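Soft plastics and foil: what do you do with the pile?
Forum: Home and Kitchen > Rubbish and Recycling 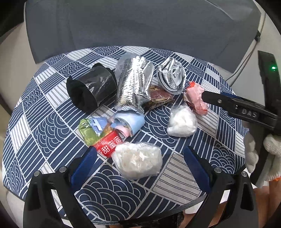
Wrappers on the table, before sorting

wattle_and_daub
Posted Sat 29 December

Christmas leftovers of the wrong kind. I tipped out the bag we'd been keeping packets in and put them on the round table to sort. There's a big silver foil bag, another bit of silver foil coiled up, some black plastic, a dark reddish-brown wrapper with gold lettering and a pink one. More still in the bag.

Our council (Jedotside) takes foil in the yellow bin if it's clean, but I can't work out if these silver ones count as foil or plastic. The leaflet only says "aluminium foil and trays". What do other people do?

mrs_kettle
Do the scrunch test. Squash it in your fist and let go. If it stays in a ball it's foil, if it springs back it's plastic with a shiny coating and it goes in the rubbish. Chip packets nearly always spring back.

Gredau_Ron
Scrunch test is only half right. I've had coffee bags stay squashed and they're still plastic inside. Tear a corner. If it stretches or you see a clear layer, it's not foil. I'd bin the lot except plain foil.

mrs_kettle
It's what our council tells people to do, Ron. I didn't make it up.

Gredau_Ron
Ours says the opposite. Depends who has the contract.

zuleica.cavalcanti
I'm in Kumivthorpe and we've got a drop-off for soft plastics at the library, first week of every month. They take lolly wrappers, bread bags and the film off trays. No crumbs. I shake mine out over the sink, wipe the greasy ones and flatten them. They ask for bags of 5 kilos or less and won't take foil at all. Ring before you go, they were full up in March and turned people away.

Also I like that tablecloth. Is it real patchwork or printed?

wattle_and_daub
Printed. I've had the pattern in navy and off-white for years and it hides most stains. Good for this sort of job, you just shake it off the back step after.

Did the scrunch test on the big silver one. It opened up again slowly, took a minute or so. Not sure what to make of that.

slowcooker_sheehan
Slowly still means plastic. Rubbish.

tinlid
Save your clean foil until you've got a ball as big as your fist. Small bits fall through the sorting machines. I keep mine in a tin under the sink and it takes me two months to fill, longer in winter. And unwrap anything that's coiled or folded before you wipe it, the chocolate hides in the creases.

Gredau_Ron
Agree with tinlid on the ball. Still don't agree it's worth driving to a library with a bag of lolly papers. You'd use more in petrol.

zuleica.cavalcanti
I walk. It's 900 metres.

Gredau_Ron
Fair enough then.

pegbasket
Does anyone wash theirs? My sister puts bread bags through the washing machine in a pillowcase on cold. I tried it once and had bits of plastic in the filter. Just a wipe for me now.

mrs_kettle
Please don't put them in the washing machine.

wattle_and_daub
Thanks all. I'll tear a corner off each one as well as scrunching. Plain foil goes in a ball in a tin, and the stretchy ones I'll keep in a bread bag and ring our library to see if they do the same as Kumivthorpe. If they don't it's the red bin. What about the black plastic though? Jedotside says no black trays, doesn't mention thin black packaging.

slowcooker_sheehan
If it's thin enough to scrunch it counts as soft plastic at our drop-off, any colour. Black trays are a different matter. Ask when you ring.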